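Plalwood Compact Baler: Operator Guide
Section 3. Preparing Plastic Bottles for Baling

This section applies to clear beverage bottles collected at Madora sites. Read it in full before loading the chamber.

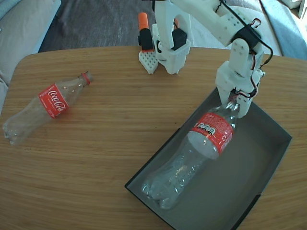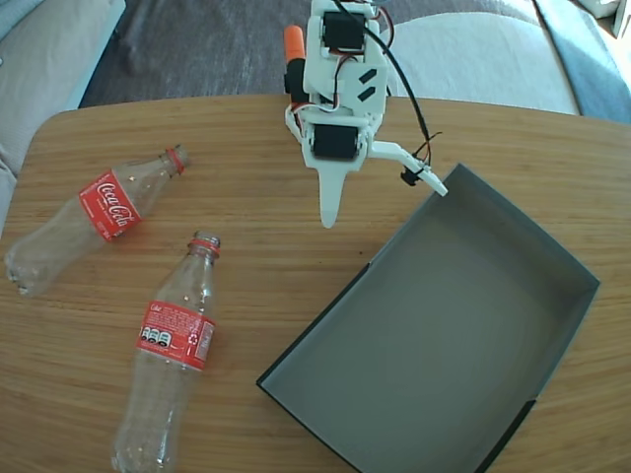
Clear plastic with a red label

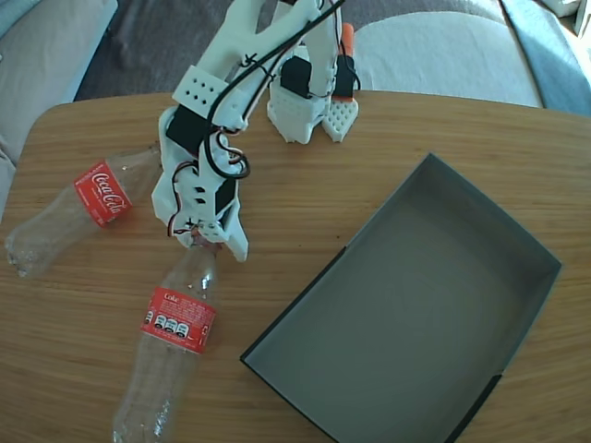
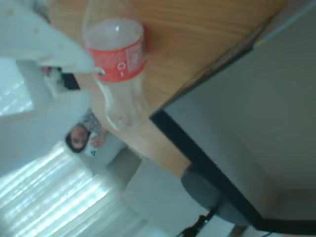 Reading time: 3 min

1. Switch the baler off at the wall and confirm that the green lamp is out.

2. Drain each bottle over the floor grate. Do not rinse with hot water.

3. Remove caps and place them in the Jansen bin. Neck rings and labels may be left on.

4. Flatten large bottles by hand. Bottles of 16 ounces or less may be loaded whole.

5. Load the chamber to the marked line, close the door and turn the key to PRESS.

6. When the plate has returned, tie the bale with two straps and attach a completed weight tag.

CAUTION: Keep hands clear of the door while the plate is moving. A bale may weigh roughly 32 pounds and must be moved on the cart.

NOTE: Glass, cans and oil containers are not accepted. If error 652 is displayed, remove the key and notify Adjoa Abugri in Facilities.

Straps and weight tags are reordered through Tomás Scanlon. Cleaning of the chamber is covered in Section 4.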